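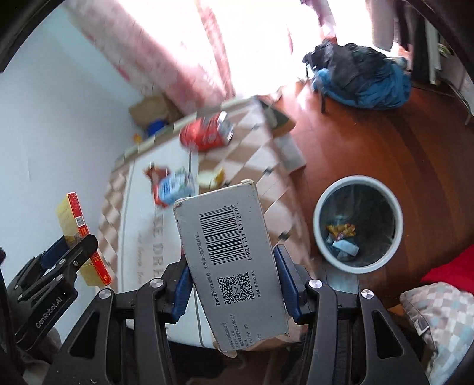
Are brain organoids worth the trouble for a small neuro lab?

Posted by Benjie Bautista

I manage cell culture for a small group that works on axon damage. We have always used primary rat cortical neurons on coated plates. Our new PI came back from a meeting in August convinced that we should switch to human brain organoids, and she has a quote from Skavex for a starter kit with pre-patterned stem cells, 4 plates, media for one run. I've read the brochure twice and still can't find a figure for how much one organoid varies from the next. "Highly reproducible" is all it says. Has anyone outside the company got usable data from these? And is there a way to tell early which ones are going to be duds, before I've fed them for months?

Aba Ofori

Short version: I wouldn't switch. I'd run them beside your rat cultures and see who wins.

We did a batch at the Agbayani lab. Out of 22 organoids I would have shown 2 to a visitor. The rest had dead centres, or odd cystic bits, or were mostly something other than cortex once we stained them. Oxygen doesn't get far into a ball of tissue with no blood supply, so past a certain size the core goes no matter how nicely you shake the plate. Slicing them and growing them at the air-liquid interface helps, but then you need a vibratome and somebody with steady hands.

For axon damage in particular I'd want to know how you plan to injure the same thing twice. On a flat culture or in a channel device you can cut axons at a known distance from the cell body. In an organoid they go everywhere -- good luck finding the one you cut.

On duds: measure diameter and look at the edges in the first couple of weeks. Smooth, bright edges are a fair sign, ragged ones usually aren't. It's a rough filter and I wouldn't put it in a paper. Ask the company for raw images from at least three separate batches, bad wells included. If they only send the pretty ones, you have your answer.

Lovely Layug

we use them and they're fine?? you just have to be patient. ours are on an orbital shaker and we change media every few days. depends a lot on the stem cell line I think

Trinidad Sarmiento

Patience doesn't fix batch variation, and "fine" for what? If the measurement is gene expression in early development, sure. Benjie is asking about injury in mature axons, and organoid neurons tend to look fetal even after months.

One more cost to check is the matrix. Ours changed behaviour between lots and we lost a whole run before anyone thought to write the lot number down.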